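The ten-step bridal skin plan, and why I'd skip most of it
By Estrella Bautista

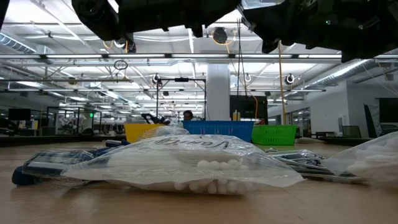 Cotton tips, bagged up on the table.

Every October my inbox fills with bridal skin countdowns. This year's favourite is the 90-day plan from Iltusus, which promises a bride "camera-ready skin" by the morning of the wedding. It has 10 steps, two of them at night, and it costs £300 if you buy the full set. The set is the only way they sell it.

I asked for the evidence. I got a leaflet saying that brides "noticed a visible glow". How many brides? Compared with what? Ilgın Kozan, who answers the press emails there, was very polite and sent me the same leaflet again.

My doubts are fairly dull ones. Three months is long enough to see whether a plain moisturiser and a daily sunscreen suit you. It's also long enough to irritate your face badly if you start an acid, a retinol and a scrub in the same week, and the Iltusus plan has you doing all three by day five. If your skin flares up, you won't know which one did it. The leaflet calls this "the adjustment phase". I'd call it a rash.

Then there's the final week, when the plan wants a peel on the Thursday-before sort of timescale – "for last-minute radiance". Müzeyyen Yaman has been doing wedding make-up in Tesdale for years and she won't touch a face that has been peeled that week. Foundation clings to every flake, she told me, and no primer hides it.

Her own advice to brides is short. Keep using what you already use. Have any facial a month ahead, and only if you've had one before. Book your make-up trial early and wear the make-up all day, through lunch and a walk, before you decide whether you like it.

The Brirska version is cheaper and has fewer steps, though it makes the same claims in a nicer font. I haven't seen anything to back those up either.

If you have a real skin problem, spend the money on seeing someone qualified. If you don't, I can think of better uses for £300 in a wedding year, starting with shoes you can stand up in.

Next month: hair vitamins. Send me your receipts.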